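Steamed buns and the small electric steamer

The bun mornings at the Hornport neighbourhood kitchen started again in October, and several members have asked for the notes in writing. Mwajuma Makokha has run most of the sessions so far and the recipe below is hers. Yaryna Kuzmenko typed it up and added the part on reheating.

The dough is a plain one. Use 700 grams of flour, a packet of dried yeast, two tablespoons of sugar, a good pinch of salt and enough lukewarm milk to bring it together. Mwajuma uses the low-protein flour from the Woltelden mill shop, but ordinary plain flour from the supermarket does the job. Knead it until it stops sticking to the bench, cover it with a tea towel and leave it until it has doubled. In the kitchen that takes an hour. At home in winter it can take closer to two, and there is no harm in waiting.

Knock the dough back and cut it into 19 pieces. We found that 20 came out slightly small and 18 would not sit properly in the trays. Roll each piece into a ball with the seam underneath and put it on a square of baking paper. Let the balls rest again while the water heats. If you want filled buns, keep the filling cool and fairly dry, and pinch the top closed firmly before you turn the bun over. The mushroom and cabbage filling from last season's recipe sheet is still the favourite.

For steaming, most people at home have either a bamboo basket or an electric pot. With the electric sort, fill the base to the line and no higher, or the water bubbles up through the holes and the bottoms go gluey. Leave space between the buns. They swell more than you expect, and two that touch will tear when you pull them apart. Steam plain buns for 11 minutes. Filled ones need a few more.

When the time is up, turn the pot off and wait a couple of minutes before lifting the lid. Tip the lid away from you and keep it level until it is clear of the food – drips from the glass leave yellow, pitted marks on the skin. Set it down on the table beside the pot and have a wide plate ready on the other side, so that the buns only travel a short distance.

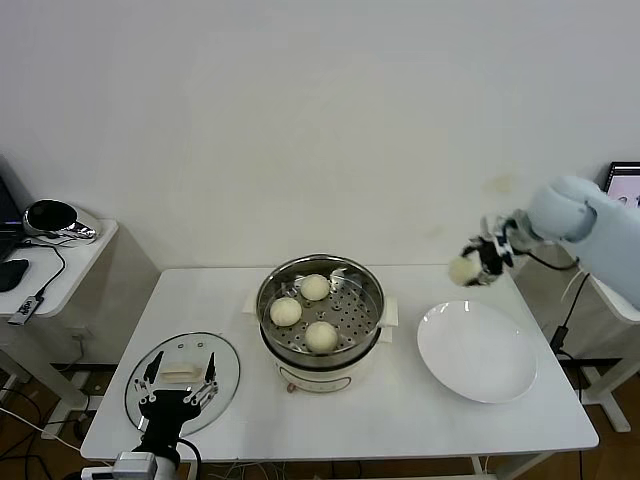
Buns, steamer and serving plate, with the glass lid set down at the left.

Lift the buns one at a time from underneath or by the sides. Squeezing from the top leaves a dent that does not come back. Spread them out on the plate in a single layer and peel off any paper while they are still warm. Once they have cooled the paper takes the base with it.

Leftovers keep for two days in the fridge in a closed container, or a couple of months in the freezer. Yaryna steams hers again straight from frozen, with a few minutes added. The microwave also works if you wrap the bun in damp paper towel, though the texture is chewier and you need to eat it right away.

Cleaning is simple enough. Unplug the base and let it cool, empty the water, then wash the tray and lid in the sink. Wipe the base with a cloth and never put it under the tap. If there is white scale in the bottom, a splash of vinegar in water left for half an hour will lift it.

The next session covers sweet fillings, including red bean and a custard that Mwajuma is still adjusting. Please bring an apron and a container with a lid. Names go on the sheet beside the pantry door, and anyone with a spare rolling pin is asked to bring that too.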